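4.2 Does shared storage reduce breakages?

The claim that open, shared storage cuts glassware losses is repeated in most guidance for teaching laboratories, usually without a source. Where a source is given, it tends to be the Olirmont survey, which covered 17 sites and relied on what staff remembered. We are not persuaded that memory is a sound basis for a purchasing rule. The usual arrangement, with open bins at the back of the bench, is shown in Figure 3.

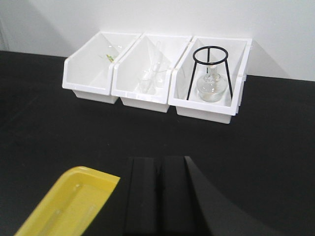 Figure 3. Open-fronted white plastic bins on a black bench top, the middle one holding clear glassware.

Our own records give the idea little support. Of the 235 breakages logged at Dakovness and Furkance, 109 took place at sites that had already moved to shared bins. Supporters may reply that these sites were busier - and so they were, but the logs do not record how many people used each bench, so the point cannot be settled either way.
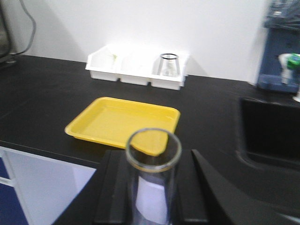 A second difficulty is reporting. Staff at Furkance were asked in March to log every broken item, while those at Dakovness logged only items that had to be reordered. A chipped beaker that stayed in use would appear in one set of figures and be missing from the other. Any difference between the two sites smaller than this gap in method should be ignored, and we suspect that most of the published differences are smaller.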